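# Dividing a shared work table with painter's tape (and whether you should bother)

I resisted this for years. Every organising blog has a version of it, usually with a label maker somewhere nearby, and most of them promise it will change how you work. It won't. It's tape. But our cutting table in the Semport studio is shared, people kept spreading out over each other's pattern pieces, and in November I gave in and tried it.

What follows is the method I ended up with, minus the parts that were a waste of time.

## What you need

- Painter's tape, the blue kind. Masking tape is cheaper and leaves a gummy line if you forget it for a season.
- A damp cloth and a dry one
- A pencil
- An old plastic card for pressing down the edges

You'll see people recommend a laser level. Save your money. You're marking a table, and you'll probably move the lines within a fortnight anyway.

## Before you tape

Clear everything off and wipe the surface. Let it dry properly. Tape over dust holds for a day and then lifts at the corners, and I'm fairly sure half the complaints about "cheap tape" come down to this.

Stick a short test piece somewhere out of the way and leave it overnight. If it pulls up any finish, stop there and use a cloth runner or a tray for each person.

Now decide how much room each job needs. The usual advice is four equal quarters, and I don't buy it. Tracing a sleeve takes far more space than sorting buttons. Leonora Malabanan, who shares the table with me, wanted the biggest section for her Tirkotex samples, and after I'd watched her work for an afternoon I couldn't really argue.

## Laying the lines

1. Make a pencil tick at each end of the first line.
2. Anchor the tape at the far end and unroll the full length before you let it touch. Two hands, or a second person.
3. Lower it, then press from the middle outward with the card.
4. Run the second strip across the first in one piece. Stopping at the crossing and starting again is fiddly and gives you two more ends to peel up.
5. Tear or trim at the table edge.

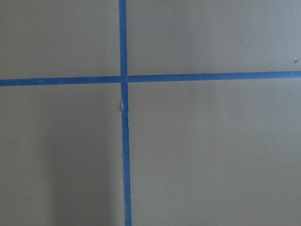
Don't fuss if a line leans a bit. I relaid my first one 2 times trying to get it dead square, and the finished table worked no better for it. These are boundaries for people, so never measure fabric against them. Use a ruler for that.

## Does it last?

Ours needed replacing after 13 weeks. The Zorar catalogue sells a permanent vinyl version, but I'd hold off until your layout has stayed the same for a good while. Ours hasn't.

To remove the tape, pull it back low over itself, slowly. Any residue should come off with warm water and a little dish soap.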